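A tigela pequena volta à mesa

Domingo, 20 de dezembro de 2020
Redação Casa & Mesa
174 partilhas | 14 comentários

Durante muitos anos, a tigela pequena foi a peça que sobrava. Vinha com o serviço, ficava no fundo do armário e saía apenas para as azeitonas. Nos últimos tempos ganhou outro lugar. As famílias passaram mais refeições em casa, comeram mais vezes fora de horas e descobriram que uma taça de fruta ou de iogurte não precisa de um prato de sobremesa por baixo.

As lojas notaram a mudança. A Nekwood, que vende loiça avulsa, pôs à venda em setembro uma série de tigelas baixas em cinco tons claros. O rosa foi o primeiro a esgotar. A Gralholm, conhecida pelos serviços completos, passou a vender as taças em separado, o que até aqui só fazia para reposição de peças partidas.

A cor clara tem uma vantagem prática. A fruta vermelha destaca-se melhor sobre um rosa pálido do que sobre um azul ou um verde, e a loiça não compete com o que se serve. Em mesas brancas, onde quase tudo parece frio, uma única peça de cor chega para quebrar a monotonia. 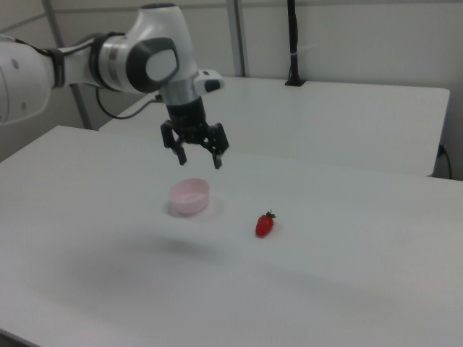
Tigela rosa-pálido e morango sobre mesa branca.

Quanto à forma, convém distinguir. A tigela funda serve para sopa e cereais. A baixa, de paredes pouco altas, é melhor para fruta inteira, porque os morangos não ficam empilhados e os de baixo não se esmagam. Para uma pessoa, basta uma peça pequena. Para pôr ao centro, é preferível usar duas ou três tigelas pequenas a uma saladeira grande meio vazia.

O morango deve ser lavado com o pé verde e só depois arranjado. Sem o pé, absorve água e perde sabor. Seca-se sobre um pano e vai para a tigela perto da hora de servir. Quem o come à mão pode deixar-lhe as folhas, que servem de pega. Em dezembro, o morango vem quase todo de estufa e é menos doce. Umas gotas de limão e uma colher de chá de açúcar, dez minutos antes, ajudam bastante.

O hábito é antigo. Um inventário doméstico de 1715, conservado num arquivo particular do Minho, já regista «tigelinhas de fruta» à parte da restante loiça, guardadas na mesma arca das toalhas.

Na compra, vale a pena passar o dedo pelo bordo e pela base. Uma base áspera risca os tampos lisos, sobretudo os brancos mates, em que as marcas se veem logo. A Kelteck vende discos de feltro para colar por baixo, mas não aguentam a máquina de lavar. Na linha Mackay, a base já vem polida e o preço sobe pouco: cada taça custa quase 14 euros, e o conjunto de quatro sai mais barato à unidade.

Para arrumar, empilham-se no máximo cinco, com uma folha de papel de cozinha entre cada uma se o vidrado for delicado. As que se usam todos os dias ficam melhor numa prateleira à altura da mão.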